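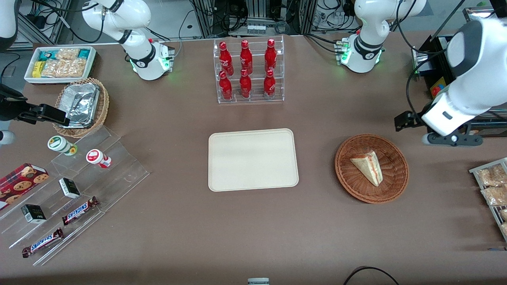
Photo: Akinyi Rweyemamu

How to put someone forward for a Nutbridge community award

Every July the Nutbridge Civic Society asks for nominations, and every July somebody tells me they meant to send one in and never quite sat down to it. It's a friendly little form, so do have a go!

Start by asking your nominee if they're happy to be put forward (a few people would much prefer a quiet thank-you). Then collect the form from the library on Koech Street and fill in their full name and address.

The main box is for your reasons, and you have 92 words – fewer than you'd think, so write it out roughly first. Tell us what they have done for the town and when, and if there's one small story you always tell about them, put that in too.

You'll need two supporters to sign the back, neither of them related to the nominee. People from Munosholm can sign as well.

Pop the form through the door at 11 Ganon Road, or hand it in at the library desk. We write to everyone who sends one in, so please make your own address easy to read.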